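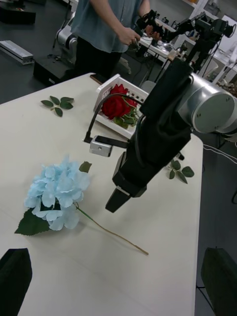

Speaker notes: Lemari two-arm teleop kit, a buyer's review
Galtley Automation Users' Group, October 14, 2024

Opening (keep it short, they will still be finding seats)

Good evening. I was asked to talk for half an hour about a piece of equipment I like, and then the schedule was published with the word "honest" in the title, so now I have to talk about the Lemari.

The Lemari is a kit from Hasongate. You get arms, grippers, cameras at the wrists, one fixed camera for the workspace, a handheld controller, and recording software that saves everything the cameras saw along with everything the arms did. Table and floor space are your problem. The brochure says "ready to record on day one." I'll come back to day one.

We had it for 21 days on a trial agreement. I have no stake in Hasongate. They did send us a mug, and I've been told to disclose the mug.

(Pause for the mug. If no laugh, move on quickly.)

What we used it for

We make displays out of artificial flowers, for lobbies and model homes, mostly. Stems come in by the carton and somebody has to sort them, strip off the stray leaves, and put each one in the right basket. It is dull work, and the people who do it well tend to leave. So the question for the trial was modest. Could we drive the arms through the sorting ourselves, record enough good runs, and hand those over to have a policy trained on them?

Roses and hydrangeas only. I want to stress how generous that is to the robot. One red, one blue.

Say something here about stems. A fake stem looks like the easiest object in the world to pick up. It's long and thin, and if you grab it away from the middle the flower head swings and takes a neighbor with it. Pinch too hard and the gripper marks it. Pinch too softly and you're holding a memory.

The cameras

The wrist cameras are the best thing in the box, and I'll say so before I start complaining. From the operator's side of the table you are judging depth by faith. At the wrist you get the stem, the leaf joint, and whatever is lying behind it that you are about to hit.

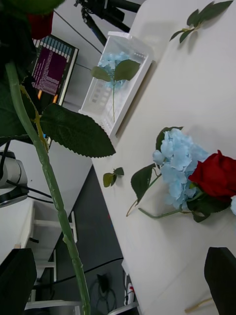 Wrist view: rose stem up close, more flowers on the table, basket at the back.

Point at the leaf on the stem. A leaf that size can fool a model into thinking there's something to grasp. It fooled two of our operators, and they have eyes.

Complaint number one, while we're on this slide. The wrist view takes in the whole room. The monitor is in there, the shelving is in there, and the cables on the floor are in there. Whatever you record, you record your housekeeping with it. The manual mentions this on one of its 108 pages, under "Background Considerations," and the advice is to consider your background. I did consider it. I considered it for most of a morning, and then we went back to work.

If you have a plain curtain, hang a plain curtain. Hasongate will sell you one. Buy it somewhere else.

The grippers

Parallel fingers, black, bulky housing. Strong enough for what we do, with a fine setting for force that I'd call medium. The stock fingertips are flat, and thin round stems like to roll on them. There's a grooved set available as an extra. We borrowed one, and I would treat it as part of the price when you do your sums.

Bulk is the bigger issue. When one arm works over the table, the other arm's wrist camera can end up looking mostly at gripper. You learn to park the idle arm somewhere it can still see past its partner. It took our operators a while to start thinking of the second arm as a cameraman with opinions.

Handling the long stems, the trick was to let them hang. Hold near one end, keep the hand high, and come down slowly over the tray. Everybody wants to lay the stem down sideways because that's what a person does. A person also has a wrist that wasn't designed by a purchasing department.

(Check time. Should be at ten minutes or so. If running over, skip the fingertips.)

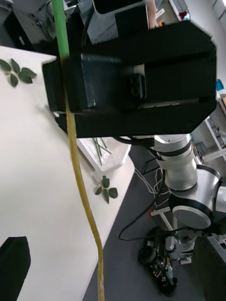 The controller, and the person holding it

Fine, let's talk about day one.

Ready to record on day one is true in the sense that the software opens and the red button turns on. Our first usable runs came later in the week. Most of the delay was the controller. It's comfortable enough in the hands, but the default scaling is lively, and a new operator moves the arm the way a new driver uses a brake pedal. Turn the scaling down before anyone touches it. The setting is under Preferences, then Advanced, then Motion, then a second thing also called Motion.

Rotate people. We found quality dropped off after a long stretch, and the operator was always the last to notice. Stand up, walk around, glare at a real plant for a bit.

And write down your rules before you start. Does a loose sprig get picked up or left alone? Which flower goes first when two are touching? We had one operator clearing the greenery first and another one ignoring it completely. Both were sensible, and between them they produced a data set with two personalities. We threw out a day of work over that, and I can't blame Hasongate for it, though I did try.

The service side

You can buy the kit on its own, or with the Worku plan, where Hasongate takes your recordings, checks them, trains on them, and sends back something that runs on the arms. We took the plan.

The checking is good. I'd pay for the checking alone. They reject runs with a reason attached, and the reasons are specific: fingers closed before contact, stem dragged across the tray rim, camera bumped. We submitted more than 700 runs and the rejection notes taught us more than the training videos did. The training videos have music.

Turnaround was seven days from our last upload, as promised. Support answers email in complete sentences. I mention it because I've bought other equipment.

What you should ask for, in writing, is how they handle layouts that are close to each other. Our worst case was a rose and a hydrangea lying side by side with their heads practically touching. From overhead it's perfectly readable to you and me. 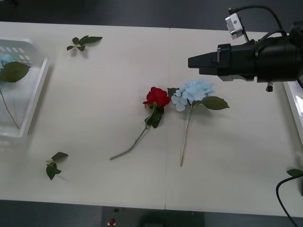
The first policy they sent back would go for the gap between two blooms, with great confidence, and come up with a bit of both. We recorded more of those touching layouts on purpose, sent them in, and the second version was better. It still hesitates. I have come to respect the hesitation.

So would I buy one

Yes, with a list.

If you handle stiff things of predictable shape, you can probably buy something simpler and go home early. If your parts flop, tangle, or shed leaves, the Lemari is a decent way to find out how hard your problem is, and the Worku plan is a decent way to have strangers confirm it.

Budget for grooved fingertips, a curtain, a second power strip, and a table that doesn't shift when someone leans on it. Allow a week before you believe any of your own data. Keep the loose leaves from one run to the next in roughly different spots, or you'll train a very good detector of your own tabletop.

Things I'd like Hasongate to fix: slimmer gripper housing, saner default scaling, cable guides that survive being looked at, and one Motion menu.

Questions (likely ones)

Does it work with real flowers? We didn't try. I suspect the force setting would need to be finer than it is.

Is it faster than a person? No. Ask me again in February, when we've run it through a full season's cartons.

Can I have the mug? It's in the break room at our shop and it leaks.

Related talks
Bin picking on a small budget
Which tabletop? Glare, seams and leaning elbows
Reading a service agreement before you sign it
Fingertip swaps: grooved, flat and homemade

Galtley Automation Users' Group | Contact the program desk | © 2024 | Back to top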